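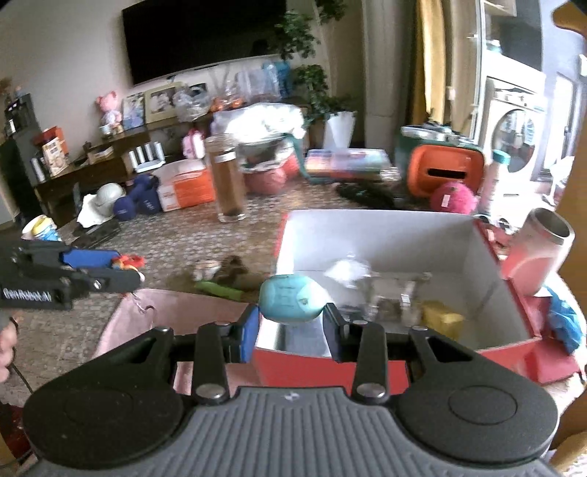
I spent most of September trying to get one skirt made by somebody other than me, and I want to write down how it went while I still have the emails.

Some background for anyone new. I have been sewing and selling my own clothes for six years, first at the market in Naltholm and then through a small shop page. It is mostly skirts, a few work shirts, and one jacket that takes too long and that I should probably stop offering. I cut and sew everything in the back bedroom. Last spring a store in Gurnalgate asked if they could carry the wrap skirt under their own label. They wanted more of them than I can sew in a season without quitting my day job, so I said yes and then had to find a workroom.

I wrote to six. Two never answered. One answered and said their minimum was far above what I needed. One wanted me to switch to a fabric they already had in stock, a polyester twill that is fine for what it is but would have made a different skirt. That left two, and I went with Dirwood because they agreed to do a sample before talking about the full order, and because I could get there on the bus.

The first thing they asked for was a tech pack. I knew what that was but I had never made one. When you sew your own work you carry most of it in your head. I know that the waistband gets a strip of interfacing that stops short of the tie ends. I know which way I press the pocket seam. None of that was written anywhere. It took me three evenings to get it on paper, and I still left things out.

What I sent them was a flat drawing of the front and back, a page of finished measurements for each size, the pattern pieces traced onto card, a swatch of the cotton drill, and one finished skirt. I thought the finished skirt would answer any question the paper didn't. It did answer a lot of them. The trouble was that the skirt and the paper disagreed in two places. My drawing showed the pocket opening at 6 inches and the skirt I sent had it at 5, because it was an older one from before I changed it. They followed the skirt. That is my fault entirely.

The first sample came back with good, even stitching, better than mine on the long hems. The problems were these. The pocket was too small, as I said. The ties had been cut on the cross grain, so they stretched when you pulled them. And the hem was turned up once and overlocked where I turn it twice. I had written "double hem" and they took that to mean two rows of stitching, which I can see now is a fair reading.

I wrote all of it up with measurements and sent it back. The second sample was right except for the ties, which were right in grain but an inch short. We settled that over the phone in a couple of minutes. I did not ask for a third.

Then there was the label. The store uses a woven label from Hermans, folded at the center and sewn into the waistband at the back. I had assumed the store would ship labels straight to Dirwood. The store had assumed I would order them. By the time we worked that out, the cutting was finished and the skirts were waiting on labels. Dirwood was polite about it but they had another job coming in, and our skirts got moved to a shelf for a week. If you are doing this kind of work for a store's label, ask who is buying the labels, the hang tags, the size tabs and the bags, and get each one in writing. I have a list now. It has six lines on it and I wish I had written it in the spring.

On money, I made less per skirt than I do when I sell my own, which I expected. I made more per hour, which I also expected but was still glad to see. I did not charge the store for the tech pack or for the time spent going back and forth on samples. Next time I will put a development fee on the first invoice and take it off again if they reorder. One of the other workrooms I wrote to does it that way and it seems fair to me.

The skirts went out at the end of the month. The store has asked about a longer version for winter in a heavier cloth. I have told them I need the fabric in hand before I quote anything, since the heavier drill eats up a lot more at the waistband and the ties may have to be a different width.

The shop page will stay closed until I have some of my own stock sewn again. The navy is first, then the rust if I can find more of the thread. If you emailed me about the jacket, I have your message and I will get to it this week.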